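Week 4: Storage and Disposal of Office Equipment
Records and Assets Unit, Brollcombe campus
Notes by Drahomíra Rusnák

1. Before a computer leaves the building
Deleting files does not clear a drive. Record the asset number, remove the drive and log it separately. The rest of the tower can go to recycling with its board in place. 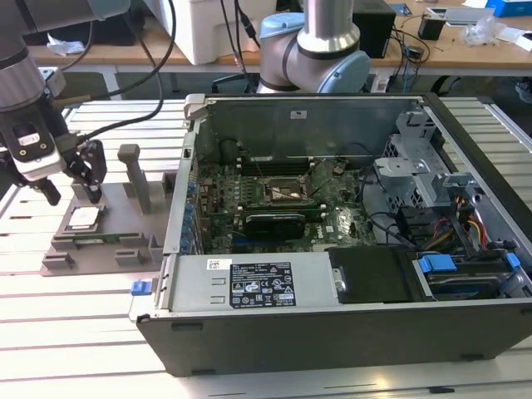

2. Small parts
Keep spare parts wrapped and labelled until they are entered in the register. Metal shelving is fine for this.

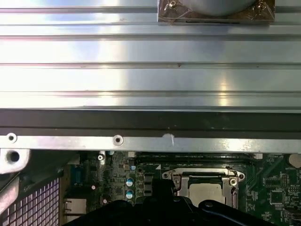

The register at Brollcombe has 2,224 entries, and 79 have no location. For the tutorial, read the Sketari case and bring a one-page disposal schedule (maximum 400 words).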